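The woman who wants you to stop buying curtain poles

Lizeth Marulanda has been hanging other people's curtains for 14 years, and the first thing she tells me is that most of them didn't need new poles. I have come to her workroom prepared to disagree. I write about household goods for a living and have heard a good many people announce that the answer to shopping is to shop with them instead.

Her business is called Huaranga. It takes in used metal rods (café curtain rods, stair rods, the long thin ones out of old wardrobes and airing cupboards), straightens them, cleans them, cuts them down and sells them on. She also fits them. A finished rod costs more than a new one from the shop at the end of her road, a point I put to her before I have taken my coat off.

"Yes," she says. "It does cost more. Are you going to write that down?"

I am, and I have. A cut and cleaned rod at a width of 105 centimetres costs twice what the shop charges for one that pulls out to the same size. I ask what the extra buys.

"It buys you one piece of metal. The one in the shop is a tube inside a tube. It goes down in the middle where they join, because that's where the fat one stops and the thin one starts. You hang a lined curtain on it and you've got a smile by Easter."

I have one of those at home, I tell her, and it is fairly straight. She asks what is hanging on it. A net curtain, I say. She looks pleased with this answer and I decide to move on.

The workroom is on the ground floor of what used to be a dairy, with a bench down one wall and racks above it sorted by thickness. The labels on the racks are names and not sizes, and I ask why. Gudis is anything thin and plain. Doseso is the stair rods. She took the words from the sides of two crates that were in the building when she moved in, and never found out what they had been for. It seems to me a poor way to run a stockroom. She says she knows where everything is, and when I test her by asking for a thin rod long enough for my kitchen window, she has it down in a few seconds.

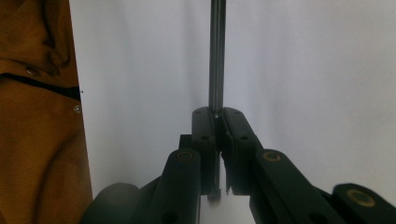 Words: Household desk
Home and Repair pages, May

A thin rod is dull to look at. It is grey, with a soft sort of shine, and I can't say that it would make me cross a room. Marulanda doesn't pretend otherwise. What she wants me to do is look along it with one eye shut, the way you might look down a snooker cue.

"Hold it up and turn it. If it's bent, the far end goes round in a circle. If it's straight, it stays where it is. You don't need a tool for that. People send me photographs and say, is this one straight? I can't tell from a photograph. Turn it."

I turn it. The far end stays more or less where it is. I ask how bent a rod has to be before she gives up, and for the first time she is slow to reply.

"A long bend I can take out. A kink, no. Once it's got a corner in it, it's weak there, and you'd always see it. Those go for scrap."

How many is that? She would rather not say, and I ask again. In a batch of 100 rods from a house clearance, she says, she might throw away 40 and be cross about it, and there was one batch where she kept nine. I suggest that this is not quite the picture on her website, where every old rod is said to deserve a second life.

"My cousin wrote the website," she says. "I'll talk to her."

We move on to cleaning, where I expected to hear about some secret recipe. There isn't one. She uses washing-up liquid and warm water first, then fine wire wool if the rod needs it, rubbed along the length and never round it. Rubbing round leaves rings that catch the light. Then she dries it with an old towel and leaves it standing on its end overnight before she puts on a very small amount of wax.

Why wax? "So the curtain slides. And so you don't ring me."

She used to sell the wax as well, in a small tin under the name Savura. It was ordinary furniture wax with her label on it, and she stopped when a customer worked that out and wrote to her. I say that the customer had a point. She says that yes, he did, and that she sent him his money back, and that he has since bought three stair rods. I have no way of checking this last part.

The cutting is done by hand, with a hacksaw, and takes longer than I had imagined. She measures the window recess at the top, in the middle and at the bottom, then takes the smallest figure and cuts a little under it. Old windows are never square. If you measure once, at the sill, because that is the bit you can reach, you will end up with a rod that won't go in at the top. She has seen people push it in anyway and take a strip of plaster off with it.

"Then they fill it and paint it and they tell me the wall was like that."

The cut end is filed, first flat and then lightly round the rim. She runs her thumb over it and hands it to me to do the same. It is smooth. A rough one, she says, will pull a thread out of a voile the first time you feed it on, and people blame the voile. Her tip for anybody using a rod with a rough end at home is to put a bit of sticky tape or the cut-off finger of a thin glove over it before sliding the curtain on. I have tried this since, on my own pull-out rod, and it does work. It is the most useful thing I took away, and it was free.

The bigger claim, the one that brought me here, is that reusing old rods saves something worth saving. I ask her how much. She says a lot. I ask her how much again. A thin curtain rod weighs next to nothing, and she drives a van to fetch them.

"All right," she says. "The van isn't good. I try to fetch when I'm fitting nearby. I don't always manage it."

Has she ever worked it out, the fuel against the metal?

"No. Have you?"

I haven't. I did the sums badly on the train home and they told me nothing, other than that I don't know what a rod is made of half the time and nor, for some of her stock, does she. She tries a magnet on them. If it sticks, she calls it steel and keeps it out of bathrooms. If it doesn't, she says, it might be one of several things, and she sells it as "not steel", which I thought was the most truthful label in the building.

She sold 400 rods last year, she tells me, and that includes the stair rods, which come in sets and push the total up. It isn't a living without the fitting work. I had wondered whether the fitting was there to sell the rods. On this evidence the rods are something she likes doing, paid for by going up a stepladder in other people's bedrooms.

I ask who shouldn't buy from her. Most people selling things will not answer that one.

"If you rent and you're moving in a year, get the pull-out one and take it with you. If it's a net, get the pull-out one. If the window is wider than your arms, you don't want a thin rod at all, you want a proper pole with a bracket in the middle, and I don't do those."

So who is left?

"Small windows with heavy curtains. Stairs. People who've already got the rod and think it's had it. Those I'd like to see more of, because half the time I send them home with it. Wash it, wax it, turn it over so the sag is at the top, put it back up."

She doesn't charge for that advice, at least not yet. I point out that she is talking herself out of a sale, and that this is also a well-known way of making one. She puts the rod back on its rack and asks what the measurements of my kitchen window were again.

I gave them to her. I had only measured at the sill.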